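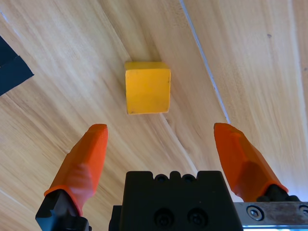
I went back and forth on the Follutano blocks for weeks, because 14 dollars for a bag of little colored cubes felt like a lot when the craft store has them for less. I caved in February and I'm glad I did!

The yellow is the one everybody grabs first at my house. It's a proper golden yellow, the kind that shows up from across the room, and it has a matte face so it doesn't glare under the kitchen light. The edges are a little rounded too, which my hands appreciate after an afternoon of sorting games with two kids (ages 2 and 8, so you can imagine the range of games).

Now the gripes. The finish isn't perfect. My yellow one has some faint mottling, a few dark specks by one corner and a thin brownish mark down the side. Doesn't bother me, but if you want them spotless for a gift, look them over first. They're also small! Way too small for the 2-year-old to have without me sitting right there, so they live on a high shelf between games.

I tried the Guso set before this and sent it back. Those were bigger and shinier and slid all over our table, which is pale wood with a lot of grain. The Follutano ones stay where I put them, and the yellow looks great against the blond wood, if you care about that sort of thing (I do, a little).

The bag they come in is flimsy and the drawstring pulled out within a week. I use an old jar. Four stars from me, and I'd buy a second bag if they sold the yellow by itself.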